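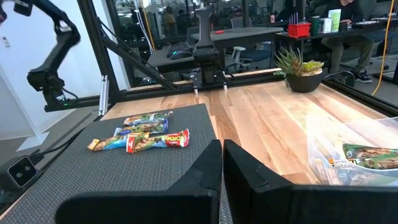
Snack sorting, quick FAQ. Last edit Tuesday, August 25, 2020. Will tidy later.

**What's the method?**
Imitation learning from teleop demos. Two arms, one policy, wrist views plus a fixed view. We call it Laltisgate.

**How many demos?**
600 recorded, 517 kept. Rest thrown out by Ilham Salem, mostly bad grasps and dropped frames. 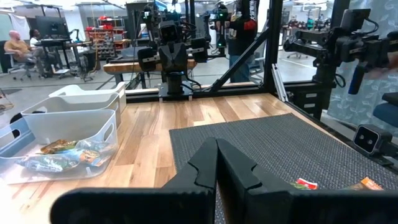 **Why do wrist views matter so much?**
Occlusion. Fixed view loses small packets once an arm comes over. Wrist view isn't perfect either, a finger can hide part of a packet, like the red and white one low on the mat. So we feed both and let the policy sort it out. Dropping wrist veiws hurt a lot.

**Success rate?**
249 test trials. Bars good, crinkly bags worse. Full table in the January report, ask Ehab.
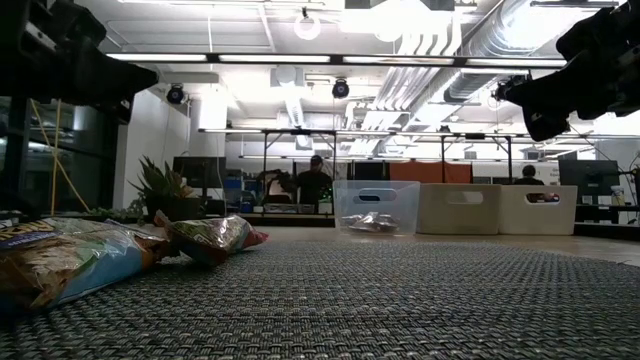
*Photo: Ehab Shawky / Wudico*

**Does it handle clear bins?**
Mostly. Depth is noisy on clear plastic, opaque ones easier. We dont use depth in the policy for now.

**Can I get the data?**
Not yet. 65 episodes going out first, email Ilham.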